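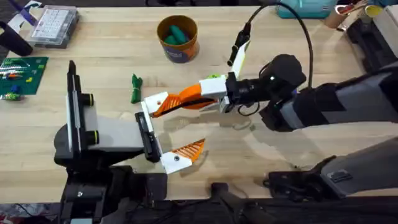 Why does bread go stale even when it's wrapped up? Mostly it's the starch changing shape inside the crumb, and a bag does very little to stop it.

Chapter 4
Staling, Storing and Second Helpings

I got this wrong for years, so don't feel bad if you did too. I thought stale meant dried out, full stop. Then my old teacher Renu Lodhi handed me two slices from the same loaf at the Windstead evening class, one fresh and one four days old, and made me weigh them. Both had lived in a sealed tin, and the old one had lost next to nothing. It still ate like cardboard!

When a loaf bakes, the starch grains soak up water and swell, and their tidy structure comes apart. As the loaf cools they begin to pull themselves back into order (the proper word is retrogradation, and yes, you'll need to be able to spell it). The crumb firms up as they do. Some of the water drifts out to the crust as well, so the crust goes leathery while the middle goes hard.

The fridge makes all this happen faster. I know, I know, your gran kept hers in there. Mine did as well, next to the milk, and we had toast every single morning. The freezer is fine, though, as long as you get the loaf in there on the day you bake it and wrap it well.

In this chapter we'll look at the starch first, then at fats and sugars and why an enriched bun stays soft longer than a plain white roll. After that comes the practical work. You'll need a 650 g loaf, a bread knife, a freezer bag and a set of kitchen scales, and please label your slices, whatever you think you'll remember on Wednesday.

Before you read on, jot down how you store bread at home and how long it usually lasts. Keep the note handy, as we come back to it in the first activity.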